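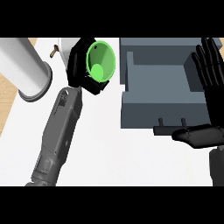

Figure 4-1. Simulated bench view, two-arm task. Green cup in the left gripper, right hand near the handle of the gray unit.

4 Recording a demonstration by remote control

4.1 Before you start

This section covers recording in simulation with the Provine operator station. Recording on hardware uses the same controls but has its own safety checks, which are given in Section 6. Do not use this section as a substitute for them.

You need:
– a Provine station with both hand controllers charged
– a calibration file for the person who will operate the arms
– the Tuvwood scene pack, loaded and checked
– a task sheet with the task number and the spoken or written instruction

Calibration files are personal. A file made for one operator gives poor finger tracking for another, mostly in the thumb. If several people share a station, name each file after its operator (for example, sawatzky_right).

4.2 Loading the scene

1. Start the station software and wait for the status line to read READY.
2. Open Scene > Load and select the bench scene. The task in Figure 4-1 is number 117.
3. Select the end effectors. For this task the left side is set to GRIPPER and the right side to HAND. The two sides are set separately and the station does not check them against the task sheet.
4. Press Reset. The arms go to their rest positions and the objects go to their start positions.
5. Confirm that no object is touching another object by mistake. If one has been placed badly, press Reset again.
6. Set the view to HEAD. Other views may be opened on a second monitor, but the operator should work from HEAD, as this is the view stored with the recording.

Note: The black bands at the top and bottom of the HEAD view are part of the stored image size. They do not mean that the window has been scaled wrongly. Do not crop them.

4.3 Taking control of the arms

1. Sit or stand so that both elbows can move freely.
2. Hold the controllers in the same pose as the arms on the screen. Exact agreement is not needed. An error of a hand's width is acceptable.
3. Press and hold both clutch buttons. The side markers change from gray to blue.
4. Move each hand slowly through a small circle and check that the matching arm follows.
5. Open and close the left trigger to check the gripper.
6. Spread the fingers of the right hand, then close them one at a time. The thumb is checked last.

If an arm jumps when the clutch is pressed, release it, return to the rest pose and repeat from step 2. A second jump means that the calibration file is wrong or out of date.

CAUTION: Never press the clutch while the station is connected to a physical arm unless the steps in Section 6 have been completed. The connection type is shown at the lower left of the status line, as SIM or LIVE.

4.4 Recording

1. Read the instruction for the task in full.
2. Press Record. A tone sounds and the frame counter starts.
3. Hold both arms still for one second.
4. Carry out the task at an even speed. Move the arms at the pace you would want the robot to use.
5. When both hands are used, bring one into position and let it settle before moving the other. Small corrections are allowed and do not spoil the recording.
6. For a handle, line up the fingers and thumb before making contact. Approach along the direction in which the fingers will close.
7. For a cup or other hollow part, keep the grip away from the opening where the task permits.
8. On reaching the goal, release contact, move both arms clear and hold still for one second.
9. Press Stop, then mark the recording as GOOD, RETRY or FAIL.

Recordings marked RETRY are kept but are left out of training by default. Use FAIL only when the task could not be finished, for example when an object has left the bench.

Note: The arms may cross in front of objects in the HEAD view. This is acceptable for short periods. If the operator loses sight of a contact point for longer than that, stop and begin again from a different approach.

4.5 Contact settings

The default contact stiffness is 616 and suits rigid parts. Lower values make thin parts seem soft and may let the fingers sink into them. The value is saved in the header of each recording – do not change it in the middle of a set.

Finger force is limited to 100 percent of the scene value. The limit cannot be raised from the operator station. If a grip slips at full force, the grip is in the wrong place.

4.6 Checking a recording

Play every recording once at normal speed before it is uploaded. Check for the following:

– the one-second hold is present at the start and the end
– no part of an arm passes through the bench or a fixed object
– the grasp is made by the surfaces intended for it
– the result agrees with the written instruction

A jump in the joint trace with no matching movement on the screen is reported as error 211. Discard the recording and recalibrate the side named in the message.

A set should be checked by someone other than the operator. Enter the initials of both people in the log. Recordings with one set of initials are held in the queue and are not passed on to training.

4.7 Ending the session

1. Release both clutches and wait for the side markers to turn gray.
2. Select Session > Close. Unsaved recordings are listed; save or delete each one.
3. Place the controllers on the charger with the triggers open.

Changes to this section since the March issue: step 3 of 4.2 rewritten, error 211 added to 4.6. Section text by Ronja Nyberg, checked by Solange Sawatzky.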